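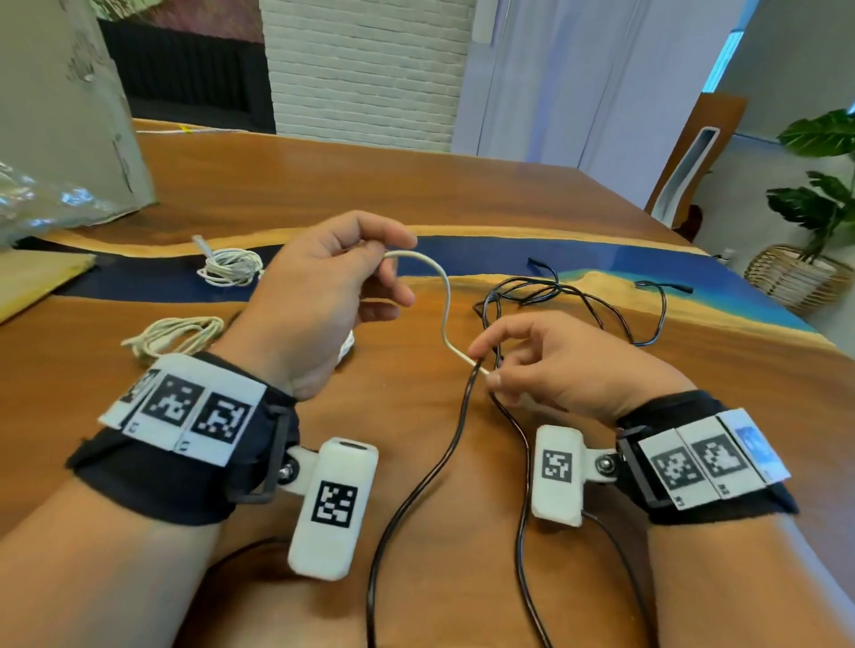 How do I untangle a bundle of charging cables without damaging them?

Find one free end first and work only from that end, loosening the knot with your fingers and never pulling on the plugs. I write this as someone who waited 4 years to do it. My box of cables came with me through 2 moves, and in January I finally put everything out on the table and sat down. The white ones were easy because they were short and I had folded them before. The black ones were the problem, they are long and thin and they hold each other.

My method, if it helps you. Put the whole bundle flat on a table, with enough space that the loose part can go over the side. Shake it a little, very gently, so the loops open. Then look for a plug which is on the outside. Take this plug back through the loops the same way it came in. When it doesn't want to pass, don't force it, make the loop bigger with two fingers and try again. The mistake I always made was to pull both ends, and then the knot becomes small and hard like a nut.

After each cable is free I put it on the other side of the table at once. If you leave it near the bundle it goes back inside, I don't know how, but it goes.

For the winding afterwards: make loops about as wide as your palm and let the cable turn in the direction it likes. If it makes a twist by itself, let it, and turn the next loop the opposite way. Do not wind it around your hand very tight, and don't bend it sharply beside the plug. I had two Zirent cables which stopped charging and both were broken exactly in this place, where the rubber meets the plug.

Aravind Iyengar

I agree with Aravind on most things. I would only say, sort before you untangle. Last winter I did the drawer at our flat and lost a whole Saturday arvo on cables for phones we don't own any more. Take the ones you can see are old and unplug them from your life first!! If one of them is completely stuck in the knot and you are sure it is rubbish, you can cut that one. Make sure it's not plugged in to the wall (sounds silly but my brother in law). Check twice that you are cutting the right one too.

Old cables shouldn't go in the yellow lid bin, at least not where I live. Our council takes them at the tip with the e-waste, no charge. Some hardware shops have a tub for it near the door. Ring first.

For storing I use the hook and loop strips, the roll of 200 from Prodton, much cheaper than the small packs. You will not finish it, give half to your mum. Rubber bands go sticky in the heat and leave a mark on white cables, I don't recommend.

marnie_in_the_shed

Thank you both for the detailed replies. I tried the method on Thursday, July 12, 2018 after dinner and I want to report for other people who find this page.

I had 7 cables in one knot. The first one took the longest time and after that it was quicker with each one. The advice about making the loop bigger is very good. I was always pulling, it is a habit. One cable was so stiff that it would not stay straight, so I left it hanging over the back of a chair until the next evening, and it became a bit softer. I did not use any warm water or hair dryer, some websites suggest this but I was not comfortable with it.

For storage I bought the Skarero box with dividers. It is fine for short cables, but the lid does not close if you put a laptop charger inside, so the charger lives in the cupboard with the iron. I write the name of the device on a piece of masking tape and fold it over the cable like a small flag.

I have still one question, if somebody can tell me. How do you keep the black cables apart from each other when they all look the same? The tape falls off after some weeks. Is there a better type of label, or should I use coloured paint on the plug?

Anil Varghese

Nail polish on the plug, away from the metal part. Two coats, leave it overnight.

marnie_in_the_shed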